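Can Somebody Please Teach a Robot to Set the Table?
By Nabila Kabbaj
February 25, 2018

My mother-in-law has a dishwasher she calls "the robot," and for years I thought that was cute and a little bit wrong. Now I think she may have the best household robot any of us are going to own for a good long while. You load it, it washes, it beeps. What it will never do is get the bowls out afterward and put them on the table, and that is the part I hate!

So I spent a chunk of this winter asking people who build machines a very selfish question. When can I stop doing chores?

The sad trombone version is "not soon." The longer version is more fun, and it starts in a parts warehouse.

Where the machines already win

Kenesov packs replacement hinges and drawer slides for furniture stores, and its main floor runs 61 arms. I stood behind a yellow line for most of a morning and watched one of them pick the same bracket out of the same molded tray, over and over, at a pace that made me tired just looking. The shift lead told me it hadn't needed a person since breakfast. I asked what would happen if I reached over and turned one bracket upside down. She gave me the look you give a toddler near a light socket.

That look is pretty much the whole story. The arm is fast and it's strong, and it knows exactly one thing, and the building has been arranged so that one thing is all it ever meets. My kitchen hasn't been arranged for anybody. My kitchen has a drawer that only opens if you lift it.

Folding, wiping, and other heartbreaks

Laundry was next on my list (of course it was). Skilberg has been working on a folding machine for four years, and they let me bring my own clothes, which I regretted as soon as I opened the bag. It did a bath towel beautifully. It did a second bath towel, same deal. Then I handed over a fitted sheet and we all went to lunch.

Wiping a counter went better than I expected. Presex has a little rolling unit with a sponge on it, and it got through a coffee spill and most of some jam. It also wiped a grocery list clean off the counter and onto the floor, but I've been married a long time and I've seen that done by a person.

What every one of these folks told me, in slightly different words, is that the hard stuff is the stuff we don't think of as work. Picking up a mug is hard. Picking up a mug that's sitting inside another mug is a research problem.

Dishes, the final boss

Which brings me to Okafor, a small outfit that does nothing but tableware. I loved them right away. They keep 183 pieces of china on shelves along one wall, and they've given each piece a number and, I'm pretty sure, a personality. The job they're chasing is the one I want done: take a jumble of plates, bowls, cups and spoons, and put each thing where it goes.

I tried being the robot for a minute, using a pair of kitchen tongs with one eye shut. Try it at home! Plates are fine until you have to get under the rim. Cups are easy. Spoons are awful. A porcelain spoon is slick and curvy, and when it's lying on a table there's hardly anything to grab, so you end up chasing it along like a bar of soap. And a white spoon on a white table is tough on the eyes too, whether they're yours or a camera's.

A good run at Okafor means every piece ends up in its place with nothing chipped. They'd logged 334 runs when I visited and were hoping to show something in public in May. I asked how many had been good ones and got a very long sip of tea.

A spoon up close, and the whole spread with its stack in the middle:

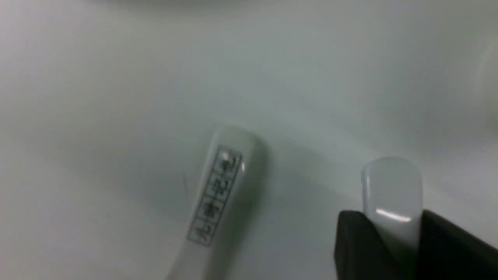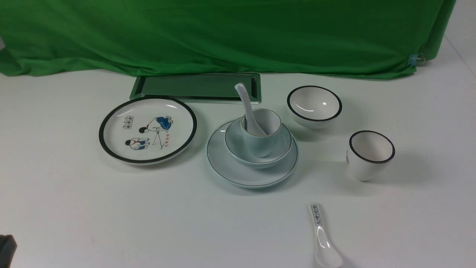

So should you wait for one?

I wouldn't hold dinner. The most cheerful guess I heard for a machine that could clear a family table was ten years, and the person who said it asked me to put "maybe" in front, so: maybe ten years. A grumpier engineer in the same room said she'd be happy with one that could empty a silverware basket.

I'd be happy with that too. I'd pay real money for that. In the meantime I've gone back to my old system, where my son gets 95 cents a night to set the table and spends half of it arguing about which side the forks go on. He's eleven, he's never chipped a bowl, and he can get a spoon out of a cup without looking up from his book.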